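Chapter 7
Sorting Small Parts: Can a Machine Do the Job Yet?

Factories have used robots to weld and paint for decades. Sorting is a harder case. When a repair shop takes an appliance apart, what comes out is boards, switches, loose wire and harnesses, and somebody has to put each kind in its own bin. At the Mollitex plant in Kilport that work was done entirely by hand until October, when two arms were set up at one bench. This chapter looks at which parts of the job such arms can take over and which they can't.

We begin with the circuit board. It is stiff, it keeps its shape, and it has edges a two-finger gripper can close on. 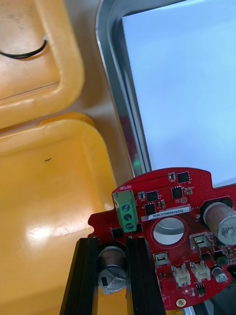
Fatima Nkosi disagrees that boards are the easy case. A board can be gripped almost anywhere, she argues, but it can be gripped safely in only a few places, and a person finds those by feel. She would count a cracked capacitor as a failed pick even if the board lands in the right bin. The plant's own count did not. We return to her objection in Section 7.4.

Wire raises a different problem. It has no fixed shape, so a grip that worked on one piece tells the machine little about the next.
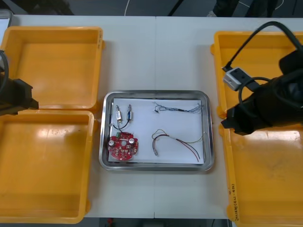
Engineers divide sorting into three steps: finding the part, gripping it, and letting it go in the right place. The first step has improved most. A plain background helps a great deal, and the white paper lining the tray serves that purpose. Gripping depends on the part. A harness whose red and black leads run off in one direction while the rest loops back may have to be lifted in two stages, and a bundle with splayed ends can snag on its neighbor. Letting go sounds simple, but thin wire often clings to a finger.

In the first trial at Kilport, the arms attempted 3,904 picks and completed 2,141 of them without help. Of the picks that failed, 1,321 involved wire.
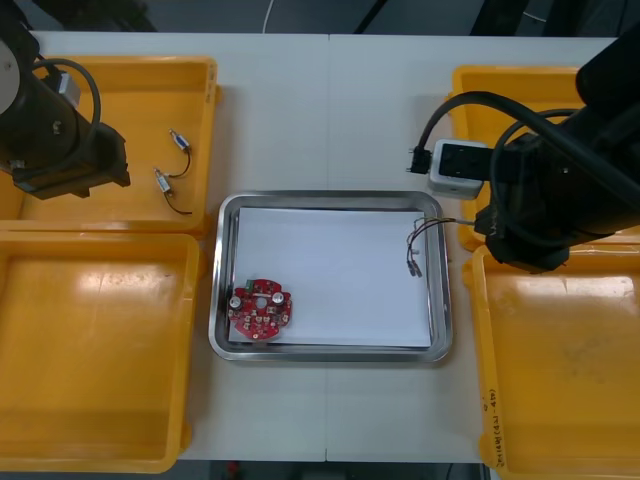 Figure 7.3. Sorting bench with two arms, wired components in the upper left bin.

A worker at the next bench cleared 578 parts in one shift during the same trial, with no failures recorded.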